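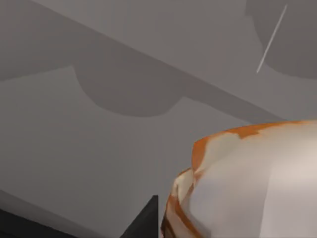
Édgar Ccori wrote in to ask why I still render shadows in simulation at all, given that the policy only needs the object and the fingertips, and shadows cost render time on every step. He would turn them off and spend the time on more object shapes.

I tested that. The setup is Stillach, our grasping policy, trained on renders from the Mitatari simulator with a close-range view over the fingers. Two training runs, same seeds, same object set, same number of updates. One run had soft shadows on, the other had them off. Both were then evaluated on 281 grasps with shadows on.

The run without shadows failed 67 of them. I have not finished sorting the failures by type, but the ones I have replayed look alike: the fingers close early, above the object. On a plain grey surface with no texture there is very little to judge height by. A big dark lobe from the arm lying across the grey is one of the few cues left, and a policy that never saw one in training has no use for it – or reads it as something solid.

The patterned objects make this worse. With a white and orange surface right up against the finger, much of the outline is outside the view, and the orange streaks can be taken for an edge. I tried masking the color at training time in May and got nothing worth keeping.

Édgar is right about the cost. Shadows slow rendering enough that I train with a lower resolution than I would like. Wilson Correa suggested baking a small set of shadow shapes and pasting them in at random. My objection is that a pasted shadow does not move with the arm, and I suspect the motion is what the policy uses. I can check by freezing the light for 3 steps at a time.

The config for both runs is in the Stillach repo under shadow_ablation. Seed 2 needs the older mesh file.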